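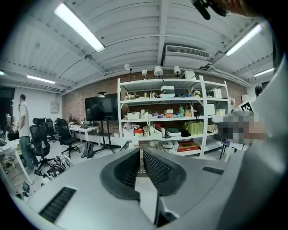 I have been promising a shelving item since September, and several of you have written to ask where it went, so let's get on with it. The workshop needed somewhere to put things. For most of last year our storage plan was "on the nearest desk, and then on the next desk," and you can guess how well that held up whenever two people wanted to work at once. So we went tall. The white metal unit against the back has four tiers you can see from across the room, and I can now stand at the door and spot the green spray bottle on the second one without moving a single thing out of the way. That may not sound like much to you, but I used to lose that sort of bottle for weeks at a time!

The rules, such as they are. Boxes that match go up top, because I like looking at them (this is the whole argument and I won't be taking questions). Anything you'd grab with one hand while holding something in the other goes on the second tier, between hip and shoulder if you're my height. The third tier is for things in bags and things on their way somewhere else. That lime-green shopping bag is a case in point, and if it belongs to you, please come and get it. The bottom is for heavy stuff, or at least stuff you don't mind kneeling for.

Relu Grecu disagrees with me about the top shelf. He says small items have no business up there next to the boxes, that they creep to the back and then you need a step stool and a flashlight to find them again. He has a point, and I have moved some of them down already. I will be moving the rest down as soon as I stop finding other things to do, like writing this.

The chairs are a separate matter. We have black mesh ones that roll beautifully, and they roll beautifully into the middle of the floor and stay there. I tried putting them back under the desk every evening for a while and gave up. Gatberg, our neighbors down the hall, hang theirs on wall hooks overnight, but theirs are the light folding kind and I would like to see somebody try that with ours (no, please don't try it). For now I'm just asking that you push yours in when you leave. Backpacks on the floor under the desk are fine, by the way. I had a note about that. They're out of the walkway and they don't bother me a bit.

Money, for those who follow this part: the whole reorganization, meaning shelving, bins, labels and the extra lamps over the shelves, came to $3,135 including delivery from Furtado's in Flutthorpe. I know. The lamps were the part people grumbled over and they're the part I'd buy again first. We have fluorescents on the ceiling, but before the lamps went up I was forever reading box labels in my own shadow. Now I can aim a light right where I'm digging. They point every which way at the moment – I keep turning them and never turning them back.

We also cleared out over 111 pounds of old packaging while we were at it, most of it cardboard being saved for a project that I think was called Darnevora and that I'm told ended before I joined. If you were keeping any of it on purpose, I'm sorry, it has gone to recycling.

Still to do: labels on the bin fronts (I bought 26 and have stuck on 2), and a decision on whether the red box stays on the bottom tier or moves nearer the desks. I lean toward leaving it. If you have a strong opinion, put a note on my desk before the next issue and I'll print the good ones.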